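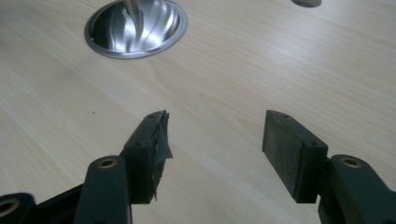
The steel cup and its rod, at the far side of the table

Hi all,

Happy New Year! Khadija asked last week what to do with a light wood top that has metal things sitting on it, and since I've spent most of my break fussing over mine I figured I'd jump in (long message, sorry, get a coffee).

Khadija Soliman wrote:
> We picked up a pale table at the Brurnley sale and I'm scared
> to put anything metal on it. My last one got a gray ring from a
> can and it never came out. Do you all use felt? Wax? Do I just
> have to keep it bare forever?
> Khadija

Please don't keep it bare forever! Tables are for stuff. My trouble spot is the rim of the steel cup, where it lies flat against the wood. Crumbs and polish love to collect along that line. I go around it with an old soft toothbrush, barely damp, then a dry cloth, always along the grain. The grain on this one is so fine that a wipe going the other way shows up when the light is low, and then it bugs me all evening.

The inside of the cup I do with a dab of dish soap and my fingers – nothing scratchy. Brushed steel shows every streak anyway, so I've quit chasing them. Watch out for the rod in the middle if you wear sleeves.

For rings, Amr Filali told me to try 200 grit and I'm begging you not to. Way too rough for a finish like this. I paid 73 dollars for the Jiltwood wax kit and it was worth it, three thin coats with a night in between. 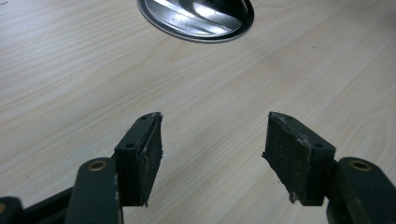
Round metal piece on the bare wood, looks like a can lid

Anything round and flat like that one, I pick up before bed. It's the thin edge that worries me, especially if there's any water under it. Felt dots are fine under a lamp, but on something that small they just slide around and get fuzzy.

Fadwa, did you ever find your leftover oil? I'd take some off your hands for the legs.

Sherif Ait Ali

3 replies | 0 shares
Contact the list owner | © 2018 Wareden Woodwork List | Back to top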